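Peindre un plateau stratifié blanc sans tout décaper : possible ?

**Korkadell**, décembre 2020

Bonjour à tous ! Je me lance dans la rénovation de ma table de cuisine et je suis super motivée, mais j'aimerais éviter la grosse bêtise. Le plateau est en stratifié blanc. Il est bien plat, bien stable, mais les bords ont souffert. J'ai lu tout et son contraire : poncer à fond, ne surtout pas poncer, sous-couche obligatoire, peinture « tout en un »... Je voudrais un vert sauge mat, et que ça tienne plus d'un hiver ! On y mange, les enfants y font leurs devoirs et j'y pétris mon pain. Qui a déjà fait ça chez soi ?

---

**Eliseo Maldonado**

Oui, oui et oui, fonce ! J'en suis à ma troisième table et je ne m'en lasse pas. Le stratifié se peint très bien, à condition de soigner la préparation (c'est 80 % du plaisir, si si).

D'abord, dégraisse. Lessive type Saint-Marc, eau claire, et tu laisses sécher une nuit. Ensuite un égrenage au papier 180, à la main, en petits ronds : tu cherches juste à casser le brillant, et si tu vois apparaître le brun du support, tu as appuyé trop fort. Dépoussière avec un chiffon à peine humide. 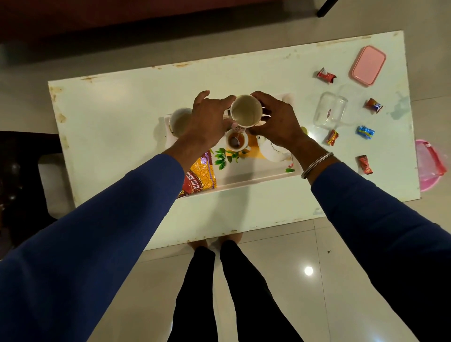
La sous-couche, ne la saute pas ! Prends-en une d'accrochage, spéciale supports lisses, et passe-la au rouleau laqueur en mousse, en couche fine. Avant ça, il faut régler le sort des bords : sur un plateau blanc comme celui-là, avec des éclats brunâtres et des zones usées tout le long, la peinture seule ne cachera rien du tout, on verra chaque creux en lumière rasante. Un mastic à bois bicomposant, une petite spatule, on ponce au 240 une fois que c'est dur, et on obtient une arête toute neuve. Pour les marques qui ressemblent à de la rouille, je mettrais deux couches de sous-couche, car ce genre de tache adore remonter à travers les teintes claires.

Après, deux couches de laque acrylique, puis un vernis polyuréthane à l'eau, mat. Et là, patience : 7 jours sans rien poser de lourd dessus. C'est long, mais quel bonheur quand on remet les assiettes ! Pour le pain, garde quand même une planche, la corne racle plus qu'on ne croit.

---

**Kasanholm**

Perso j'ai mis de l'adhésif, 61 euros le rouleau, posé en une après-midi. Ça cloque près de la cafetière mais sinon nickel.

---

**Ernus**

D'accord avec Eliseo sauf pour le vernis : j'ai pris un mat et il marque dès qu'on frotte un peu. Depuis février je suis passé au satiné et je revis ! Pense aussi à peindre le chant en premier, au petit pinceau, et à reprendre les coulures tout de suite avec le rouleau. Et fais un essai sous le plateau, on ne sait jamais comment une sous-couche va accrocher.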